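Tridau Walk 30 shoe review: a commuting shoe for hard pavement

Weight, size 10: moderate for the class
Closure: flat laces, five eyelet pairs
Upper: engineered mesh with a fused toe cap
Midsole: dual-density foam
Outsole: full-length rubber
Widths: regular, wide

The Walk 30 is Tridau's second shoe for people who cover most of their daily distance on sidewalks. It replaces the Walk 18, which had a soft heel and wore through at the outer edge well before the upper was done. I bought the new pair at retail and wore it on a daily commute of concrete, asphalt and station stairs, with one dress-code office at the far end. It has now passed 1000 miles, and the notes below refer to that pair unless stated otherwise.

Fit

Length is true to size. The toe box is wider than on the Walk 18 and the heel cup is narrower, so anyone who sized down in the old model should go back to their usual size. The tongue is gusseted on the inside edge only. It drifts outward over a day of walking, and relacing through the center loop cures most of that.

The supplied insole is thin. I replaced it with a Gristico flat insole for part of the test and found the extra height pushed my heel up toward the collar. The stock insole went back in.

Midsole

A firm outer layer wraps a softer core under the heel. Standing still, the shoe feels stiff. At walking pace the heel compresses evenly and the transition to the forefoot is smooth, with no flat spot under the arch. Stairs are less convincing: the rocker is steep enough that the forefoot tips slightly on narrow treads.

Foam life is the real improvement. The Walk 18 had visible creases across the heel sidewall by the middle of its life. The 30 has fine creases at the forefoot and none at the heel. In cold weather the core firms up and takes several blocks to loosen.

Outsole and grip

The rubber is a single piece with shallow lateral cuts. On dry asphalt it grips without any squeak. On wet asphalt it is nearly as good, helped by the rough surface. Painted lines are a different matter. Crosswalk paint in the rain gave two clear slips, both at push-off, both on fresh markings. Worn paint was fine. The Trelitz City, which I own as well, has a softer compound and holds better on wet paint, but it lost its tread edges in half the distance.

Smooth tile is average. Metal grates are acceptable if the foot is placed flat.

Small stones lodge in the forefoot cuts - more often in December, when grit is down - and have to be picked out by hand.

Upper

The mesh breathes well and dries overnight. It is not water resistant, and the fused toe cap stops short of the flex point, so puddles come in from the side. The cap itself has stayed bonded. Stitching at the lace eyelets is intact. The lining at the heel has worn through on the left shoe in a patch up to 2 inches long.

Black hides dirt well. The light gray does not.

Verdict

Recommended for dry and mixed climates, with care on painted surfaces. Walkers in wet cities should try the Trelitz first and budget for earlier replacement. The Tuhumury Low is cheaper than both, but its heel is too soft for daily mileage on hard ground.

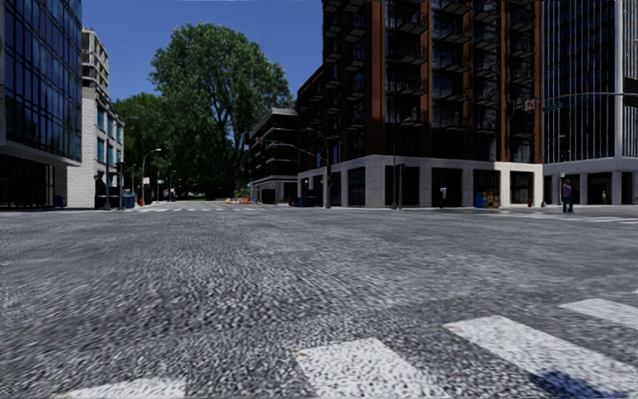

Coarse asphalt and crosswalk stripes, one of them with a worn, mottled surface.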